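6 min read
Last updated 23 February 2024
7 comments · 10 shares

3.2 Demonstration collection

Demonstrations were recorded with the Hakley hand-held gripper, a passive tool that carries a camera near the fingers and logs its own pose and opening width. The operator holds the tool in one hand and performs the task at normal working speed. A second set was recorded by remote control on the Travuvard arm, using the same objects and the same table, so that the two sources could be compared under matched conditions.

Each operator completed 100 demonstrations per task. Before the first recorded trial, operators were given 10 practice trials, which were discarded. Alvarado and Ogbonna each reviewed the full set independently and marked any trial in which the tool lost tracking or the object left the work area. Trials marked by either reviewer were removed - no attempt was made to repair them.

The lidded container task was included as a contact-heavy case. The walls of the container pass light, its faces have little texture, and the tabletop reflects the windows of the room. Depth estimates on the box were poor in pilot trials, and the policy therefore receives color images only. Blinds were left open during all sessions in order to keep daylight variation in the data.

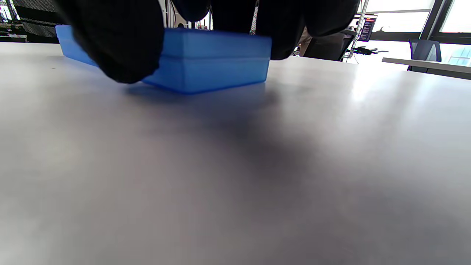

Figure 4. Gripper camera view in the lidded container task. A gloved hand is over the translucent blue box; window light reflects from the table at right.

Hands enter the camera view in many trials of this task. We considered masking them before training, following the procedure used in the earlier Jitby experiments, but masking also removed parts of the lid edge, and the seam between lid and base is the main visual cue for alignment. Images were left unmasked in the final set. The effect of this choice is examined in Section 5.

Remote-control demonstrations took longer per trial and contained more pauses, mostly just before contact. To bring the two sources closer in timing, we removed segments in which the commanded speed stayed below a fixed threshold, then resampled all trajectories to a common rate. Gripper width was scaled to the range of the robot hand. The camera mount on the arm copies the geometry of the hand-held tool, and no further image correction was applied.

Processed trials were stored in the Tamuno format, with one file per trial. Six tasks were collected in this way. The remaining task, cable routing, was recorded by remote control only and is reported separately in Section 4.3.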